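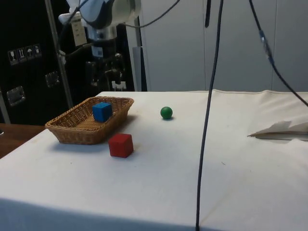 A shallow wicker basket on the table, with a blue cube inside and a red cube in front.

Toy library: changes to borrowing from this term

February 4, 2026

The Rarnberg Toy Library reopens this week after the summer break, with longer loans, a new fee for late returns and a different way of packing sets. Members who joined before the break keep their current membership number and do not need to fill in a new form.

Loans now run for 28 days. The old limit was three weeks, which fell awkwardly for families who come in once a month with their kindy run. You can renew a toy once, by phone or at the desk, unless another member has put a hold on it. Holds are kept for one week and then go back on the shelf.

Each household can have six items out at a time. A puzzle counts as one item, and so does a boxed game. Ride-ons and the two larger play kitchens count as two. Party packs are booked separately and don't affect your limit.

Late returns will cost $2 a week per item from the start of March. Until then there is no charge, so if you have something at the back of a cupboard from last year, please bring it in this month. We would sooner have the toy than the money.

Missing pieces

The stocktake in January covered 1,063 items. Most of the collection is in good order. The worst area was the building and sorting sets, where small parts had wandered from one set to another over several years. Some sets had too many pieces and others could not be lent at all.

We have now regrouped these sets and put a printed contents card in each one. The card lists every piece by type and colour. Please check it when you get home, and ring or email within two days if anything is missing. After that the set is taken to have been complete when it left. Check the card again before you bring the set back.

Single missing pieces will not be charged for if the set can still be used. Where a set can't be lent without the part, we will ask for the cost of the part, or for a replacement if you can find one. Puzzles with one piece gone will be marked on the lid and stay in the collection. Puzzles missing more than that go into the craft tub.

If you find a stray piece under the couch months later, bring it in anyway. There is a jar for them on the desk.

Cleaning

Toys should come back clean and dry. Warm water with a little dishwashing liquid is fine for plastic. Painted timber should be wiped with a damp cloth and left to air, never soaked. Please don't put timber or anything with a battery compartment in the dishwasher. Dress-ups can go through a cold machine wash and should be dried in the shade. If something comes back with sand or paint on it, a $5 cleaning charge applies.

New on the shelves

A grant of $400 from the Polat community fund went towards outdoor toys, mainly balance boards and a sand and water table. The table is heavy and you will need a wagon or a car with the back seats down. A further $200 from the June sausage sizzle has been set aside for toys for babies under 12 months, which are always the first to be borrowed out. Suggestions can be left at the desk.

We have also started a small shelf of toys for children who prefer quiet or repetitive play. These are lent on the same terms as everything else.

Opening hours and parking

The library is open from 9.30 am to 12 noon on the first and third Saturdays of the month, and from 3 pm to 5 pm each school-term Wednesday. It is closed on public holidays. Enter from Fasia Street while the front path is being relaid. Prams can get through the side gate, though the latch is stiff.

Parking in the school driveway is not allowed at any time. There are spaces behind the hall.

Membership

Annual membership stays at $60 per household, or $45 with a concession card. Grandparents and family day care educators can join on the same basis. Bring photo ID and something with your current address. Payment is by card only.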